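Halim Room Air Cleaner, Floor Model
Sold by Vundevance 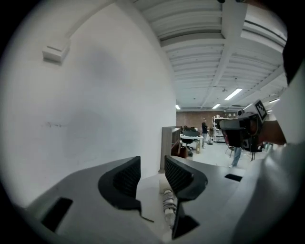 A room at our Flarnthorpe shop. Photo: Aurelio Cuautle

We held off on carrying air cleaners for a long time. Most of what gets written about them is hard to check at home, and a lot of it reads like it was meant to scare you into buying one. We carry the Halim now. We still think plenty of people who ask about it could open a window.

What it is: a fan in a steel cabinet that pulls room air through a cloth prefilter and then a pleated main filter. There is no ionizer, no lamp, no scent tray and no app. If you want any of those, the Zeva is the one with the long feature list, and we can order it for you. We don't keep it on the floor.

About the coverage number. The maker's sheet says 568 square feet. That figure assumes top speed, doors shut, and a standard ceiling. Top speed is loud. Yichen Yan, who handles our returns, says the usual complaint is a customer who bought for the big number and then ran the thing on low next to the bed. For a bedroom, low is fine. For an open living room with a kitchen off the end of it, be doubtful, and ask us before you pay.

What it may help with: dust, pet dander, pollen that has already come inside, smoke drifting over from next door.

What it won't do much for: cooking smells, paint fumes, a damp basement, cat litter. The optional carbon sheet is thin and we don't think it earns its price. It's listed below anyway because people ask for it.

Speeds: 5
Main filter: pleated, one piece, lifts out from the back
Prefilter: cloth, hand wash, air dry completely before it goes back in
Cord: 2 prong, exits bottom left
Casters: yes, front pair locks
Timer: off timer only
Filter light: yes, see below
Warranty: 2 years on the motor, filters not covered
Colors: gray, off-white

The filter light is a clock. It counts hours of run time and has no idea what the filter looks like. In a house with no pets and no smokers it will tell you to change a filter that has life left in it. Pull it out and look. If the pleats are evenly dark and the airflow has dropped off, replace it. Hold the reset button until the light blinks.

Placement matters more than people expect. Keep the back clear of the wall and don't park it behind a couch. The intake is low, so it will pick up rug fuzz and the prefilter will need washing more often than the manual lets on.

Noise: the sheet gives a decibel rating with no distance next to it, so we left it off this page. Come in and listen. Speed three is where most of us can still hold a conversation without raising our voices — opinions differ past that.

Returns: bring it back with the carton and the filter that came with it. Opened replacement filters can't be returned.

Replacement parts
Main filter, in stock
Prefilter cloth, in stock
Carbon sheet, special order
Caster set, special order

Page last checked 9 Jan 2020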